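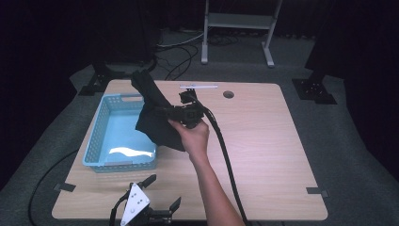
A hand-held gripper lifts black cloth beside a blue basket.

Learning Corner > Machines > How We Look After a Gripper

How We Look After a Gripper
by Lenka Kopecký

Do you brush your teeth every morning? A gripper has no teeth, but it also needs care every day. A gripper is the part of a machine that holds things. In our workshop in Porthorpe we use grippers to pick up clothes and put them in a basket. My job is to keep them clean and straight.

Clothes are hard for a machine. A cup keeps its shape when you lift it, but a shirt hangs and folds in a new way each time. So the two fingers must close evenly. If one finger is a little bent, the cloth slides out.

First I switch off the power. Then I wipe the fingers with a dry cloth and look for dust. After that I check the cable with my hand, slowly, from one end to the other. It must not be twisted or pressed under a table leg. 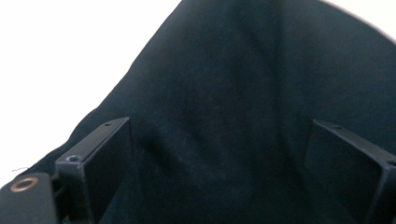
Screws are the part I check most carefully. Each time the fingers close, they shake a tiny bit, and after many times a screw can turn by itself. My friend Musa Effiong keeps a notebook for this. One gripper made 1,381 grips before a screw became loose! Now we check every screw after 1,000 grips. You can find a screw head on the bracket of the left finger, the black one that holds the dark cloth from the side. I put a small key in it and turn gently — never with all my strength.

Fluff is the other problem. Soft clothes leave small threads everywhere, and a thread can go inside the moving parts. I take it out with tweezers.

The last thing is a test. I close the gripper on a piece of cloth and lift it seven times. If the cloth stays in the fingers each time, the gripper can go back to work.

Back to top | Contact the Porthorpe workshop | © Stalline Learning Corner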